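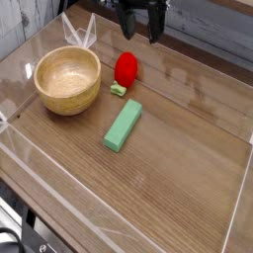

Buyers who bring a used pickup back within the first month should not have to argue over who pays for the tow, Obed Essien told the Drevham dealership in a written comment, and the new return policy for pre-owned vehicles now settles that point in the customer's favor.

Zotside Motors announced on 2026-07-28 that all used cars and trucks sold at its Drevham and Ayaaba locations will carry a 28-day exchange period. The policy covers any pre-owned vehicle priced under the dealership's certified tier, including trade-ins that were previously sold as is. Certified vehicles remain under their existing terms.

Under the new rules, a customer may exchange a vehicle once for another of equal or greater value, provided that it has been driven no more than 448 miles since delivery and has no new body damage. If the vehicle cannot be driven safely, Zotside will arrange and pay for towing to the nearer of the two locations. The earlier policy allowed eight days and left towing to the buyer.

The company will also post the full inspection sheet for each used vehicle on the windshield and on its online listing. The sheet will show tire tread depth, brake pad wear, battery test results, open recalls and any repairs made before the vehicle was put up for sale. Listings that now read only "inspected" will be replaced as the sheets are entered into the system.

"A customer should be able to read what our technicians read," said Masanobu Mizuno, general manager of the Drevham location. "We have kept these records for years. They were in a file cabinet in the service office, and a buyer had to know to ask for them."

Mizuno said that the change followed a review of 131 sales files from the past model year. Most of the complaints in those files concerned worn tires, weak batteries and missing second keys — items that had been noted at inspection but had not been passed on to the sales desk. Beginning with the new policy, any vehicle sold with a single key will be marked as such on its listing.

The inspections will continue to be carried out by the dealership's own service department. Customers who prefer an outside opinion may take a vehicle to Flirnness Auto Service or another shop of their choice before signing. A sales representative must go along on the drive, and the customer pays for the outside inspection.

The policy does not cover commercial vans, vehicles bought for resale or vehicles sold at the wholesale lot. Financing terms may change if the replacement vehicle has a different price, and a new credit application may be required. Title and registration fees already paid to the state are not refunded.

Zotside will review the mileage limit in December. Customers who bought a used vehicle before the announcement remain under the terms printed on their sales contract and may contact the service office at either location for a copy of their inspection record.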